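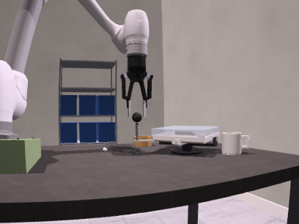
Baptista Tinta Barroca, Weingut Trava, im Test

Den Namen Armindo Leitão kannte ich bisher nur von Weißweinen. Mit dem Baptista hat er im Weingut Trava seinen ersten reinsortigen Tinta Barroca gefüllt, eine Sorte, die sonst fast immer in der Cuvée verschwindet. Die Trauben kommen aus einer einzigen Parzelle auf Schiefer, die Reben sind laut Rückenetikett 80 Jahre alt. Ausgebaut wurde acht Monate, ein Teil in gebrauchten Fässern, der Rest im Zement. Ich habe zwei Flaschen im März gekauft und über mehrere Abende getrunken.

Im Glas ein helles Rubinrot mit leicht violettem Rand, für die Sorte eher zart. Die Nase braucht Zeit. Direkt nach dem Öffnen riecht der Wein vor allem nach feuchtem Stein und etwas Reduktion, nach einer halben Stunde kommen Sauerkirsche, Pflaumenschale und getrocknete Kräuter dazu. Vom Holz merke ich fast nichts, höchstens einen Hauch Zedernholz am zweiten Abend.

Am Gaumen mittelkräftig und saftig. Die Säure ist höher als erwartet, Tinta Barroca gilt ja als weich und alkoholreich. Leitão hat offenbar früh gelesen, auf dem Etikett stehen 12,5 Volumenprozent. Das Tannin ist feinkörnig und am ersten Abend noch etwas trocken, danach rundet es sich. Der Abgang ist ordentlich, aber nicht besonders lang, mit einer leicht bitteren Note, die an Orangenschale erinnert. Mich stört sie nicht, wer es fruchtig und glatt mag, wird damit weniger anfangen können.

Zum Vergleich stand der Sekcombe daneben, die einfachere rote Cuvée aus demselben Haus. Der ist dunkler, breiter, süßer in der Frucht und kostet knapp die Hälfte. Zu Grillfleisch würde ich den Sekcombe nehmen. Der Baptista passte deutlich besser zu geschmorten Kichererbsen mit Chorizo und am Tag darauf zu einem mittelalten Schafskäse.

Serviert habe ich ihn mit 15 Grad. Wärmer wirkt er schnell unruhig, die Kräuter werden dann aufdringlich. Dekantieren ist nicht nötig, ein großes Glas reicht. Die angebrochene Flasche hielt im Kühlschrank drei Tage ohne Probleme, am vierten war die Frucht weg.

Bezogen über den Importeur Noltthorpe, 40 Euro die Flasche. Das ist viel für einen Wein ohne Vorgeschichte. Die Auflage ist klein und eine Nachlieferung vorerst nicht geplant. Der Versand lief sauber, die Kartons waren gut gepolstert. Eine der beiden Flaschen hatte einen bröseligen Korken, der Wein darin war aber einwandfrei.

Trinken würde ich ihn in den nächsten vier bis fünf Jahren. Ob er länger durchhält, kann ich nach zwei Flaschen nicht sagen.

Wertung: 89 von 100 Punkten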